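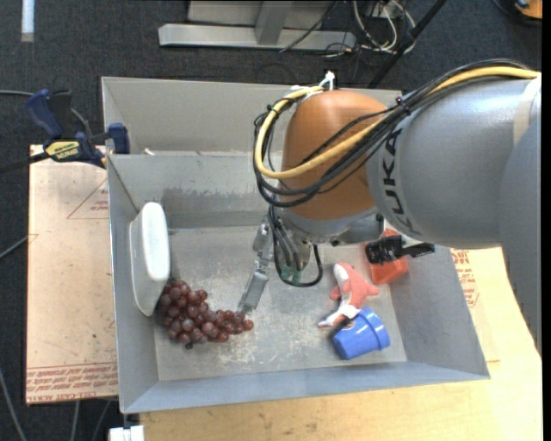 Stisgate opens its picking lab to visitors for a day

Search this site
Enter keywords
Go

Home News Events Projects People Contact

2022-10-07

The robotics lab at Stisgate held an open day on Friday, with demonstrations of bin picking running in the main hall from midmorning until late afternoon. Visitors came from local manufacturers, two technical colleges and the Rembridge distribution center, which has been working with the lab on mixed-item handling.

The main demonstration used a KUKA arm with a jointed finger gripper, working over a gray bin of unrelated items. Objects were changed between rounds. One round combined a bunch of grapes, a white plastic container, a blue cup and a dolphin-shaped toy. The control software, called Hapeta, was developed at the lab and selects the next item and the approach angle without a stored model of the object.

Boyang Feng, who leads the Hapeta work, gave the technical introduction. He described the difference between picking identical parts and picking from a mixed bin. With identical parts, the dimensions are known and the task is mainly one of finding position and orientation. With mixed items, the system has to estimate where an object begins and ends before it can place the finger, and a wrong estimate usually means a grasp on two objects at once.

"A cup on its side gives you a rim, and a rim is easy to plan for," Feng said. "A bunch of grapes gives you a lot of small curved surfaces that move against each other. The planner has to treat it as one thing and keep the force low."

Hapeta ranks candidate grasps by expected stability and by clearance from the bin walls. Items lying against a wall are scored lower and are normally left until the space next to them has been cleared. If no candidate passes the threshold, the arm attempts a slow push to move an object toward the middle of the bin, after which the scene is evaluated again. The push routine was added this year and is still limited to rigid items.

Visitors were allowed to choose the starting arrangement for the afternoon rounds, within a weight limit of 300 grams per item. Staff placed the objects and cleared the area before each start. Several people asked for flat items, which the present gripper handles poorly. Feng confirmed that thin sheets and cards are outside the current scope.

The software was trained on 3,000 recorded grasps, all collected at the lab on the same type of bin. Questions after the introduction dealt mostly with how well this carries over to other containers. Feng said that changes in wall height have had little effect in testing, while a change of floor color requires the segmentation step to be adjusted. Reflections from glossy packaging remain a source of errors, and the lab is comparing two lighting setups.

Ostetis, which supplies the force control module, presented its part of the system at a separate table. The module limits closing force during the first contact and raises it in steps as the lift begins. A bench unit was available for visitors to try by hand, and the company answered questions on calibration intervals and spare parts.

Rembridge plans to run a trial at one packing station, with an operator present at all times. The trial will cover up to 4 item categories at first. Fresh produce is not included. Cycle time, dropped items and operator interventions will be logged for each shift, and the results will be used to decide whether a second station is equipped.

A further session for technical staff is planned for November. It will cover cell layout, gripper maintenance and the Hapeta programming interface. Places are limited by the size of the hall, and registration will be handled through the events page.

Related items
Rembridge and Stisgate agree on packing station trial
Hapeta update adds push routine for rigid items
Ostetis force control module: notes from the bench tests
November technical session: registration information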